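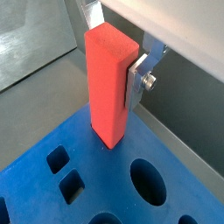
Red-orange block at a square opening in the blue sorter board, Flatovham playroom.

Progress on the toy library, to the end of April

The Grimo grant paid for sorting toys and puzzles at the Flatovham room. We bought 13 shape-sorter boards from Pudport and have put four out on the low tables. The rest are in the cupboard until the shelving is fitted.

The blue boards have square, round and oval openings. Parents asked for more spare blocks, so we ordered a further 200. Delivery is due next month.

Loans to families stand at 399 since the start of the grant, against roughly half that at the Villca room. Cleaning between loans takes longer than planned and we have moved two hours a week from cataloging to cover it.

Spending is within budget. The shelving invoice is still to come.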